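The Folding Question

From the newsletter of the Salian youth basketball league

Every August somebody on the parents' list sends around a new way to fold a uniform, and every August I am asked what I think of it. This year it came with a name (the Mirier fold), a two-page handout and the promise that a family could get through a whole season without ironing, without losing a pair of shorts and without a wrinkle at picture day. I have been washing league reds for long enough to be suspicious of anything with a handout.

I tried it anyway. The deadline for this issue was Monday, August 29, 2022, and I had most of a weekend, a basket of practice clothes and nothing better to fold on than the couch.

The method goes like this. You lay the jersey face down, bring both sides in to the middle, fold the bottom third up, then roll from the bottom toward the neck. The shorts get folded in half leg over leg, rolled from the hem, and tucked into the jersey roll before the last turn. The result is supposed to be one tight bundle per player, which you drop in the bag on game morning. Karthikeyan Naidu, who coaches the older group and passed the handout along, swears by it. He also swears by drinking pickle juice at halftime, so weigh that as you like.

Now for what I found.

The jersey part is fine. It's an ordinary roll, the same one people use for suitcases, and a jersey rolled that way does come out looking better than one stuffed in a bag. I wouldn't call it wrinkle free. There was a clear line down the chest where the sides met, and it was still there after I hung the thing on a door overnight. The handout says this "relaxes with body heat." Maybe. My tester is nine and refused to stand still long enough to find out.

Long sleeves are where it gets silly. The handout was plainly written for sleeveless tops. There is not one word in it on what to do with a long sleeve, and the warm-up tops have them. I tried laying them straight down the back, which left two lumps, and I tried crossing them, which left one big lump. In the end I folded each sleeve back on itself at the elbow and accepted that the roll would be fat on one side.

The shorts are worse. Basketball shorts are wide and slippery to roll, at least the newer ones, and the waistband wants to spring open the minute you let go. The cotton kind behave themselves a little better. Tucking them inside the jersey works if the two pieces are near the same size. If your kid wears a big jersey and small shorts, the shorts slide out of the end. If it's the other way round you get something that looks like a burrito made by a person in a hurry.

Then there's the claim that bundling stops things getting lost. I have my doubts. What gets lost in our league is lost after the game, on the bleachers and in other people's cars, and by then the bundle has been undone for two hours. Keerthana Poojary keeps the lost and found bin, and she tells me she ended last season with 14 items in it, nearly all of them shorts. She doesn't think a fold would have saved a single pair. She thinks a name inside the waistband would have saved most of them, and I agree with her. A laundry marker costs a couple of dollars. Write on the white trim if yours has any, because nothing shows up on the red.

I'm also being asked about the Kerkex folding board, which a few families have bought for the season. I borrowed one. It is a hinged board, you flap it three times, and you get a neat square. A neat square is all you get. It goes flat in a drawer and comes apart in a gym bag exactly as fast as a square you made by hand. If you enjoy the flapping, go ahead. I gave it back.

My own method has no name. Turn everything right side out while it's still warm from the dryer, give each piece one hard shake, smooth the collar with your hand and fold it in half and in half again. Shorts go on top of the jersey. Put the pair in a plain grocery bag and put the bag in the gym bag. It takes less time than reading the handout did, and the wrinkles you get are the sort that disappear under gym lights.

A few notes on washing while I have your attention. Reds go with reds for the first several washes, whatever the label says. White collars and cuffs will pick up pink if a damp top sits balled up overnight, and I have yet to meet the product that gets it all out again. Please don't use bleach on the trim. Fabric softener is a matter of taste, though I've stopped using it on anything the kids sweat in.

If you want to try the roll yourself, ask Karthikeyan for the handout. He has plenty left. If you have a trick for sleeves that I haven't thought of, send it in before the October issue and I'll test it and report back, and I'll be fair about it. Anyone writing in to tell me the crease relaxes with body heat should include evidence.
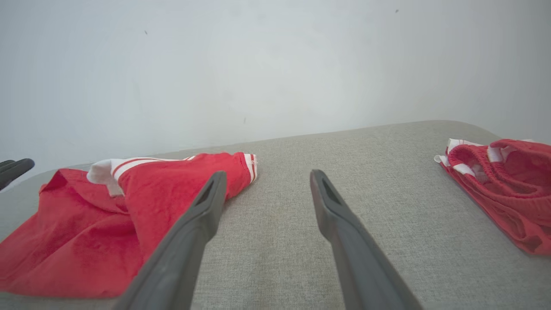
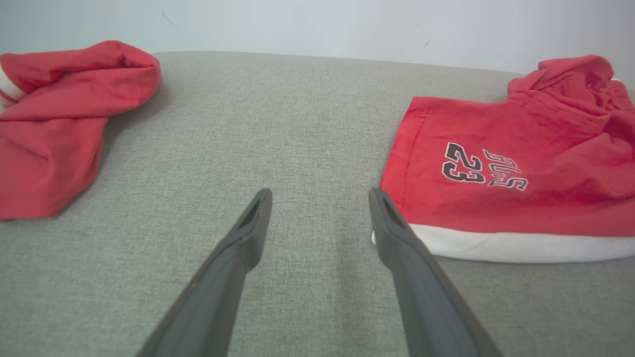
League reds on the couch, still waiting to be folded. The long sleeve with the striped cuff is in the first picture, the basketball shorts are on the right in the second.

Uniform swap: outgrown jerseys and shorts can be left with Keerthana at any home practice. Washed, please. Folded however you like.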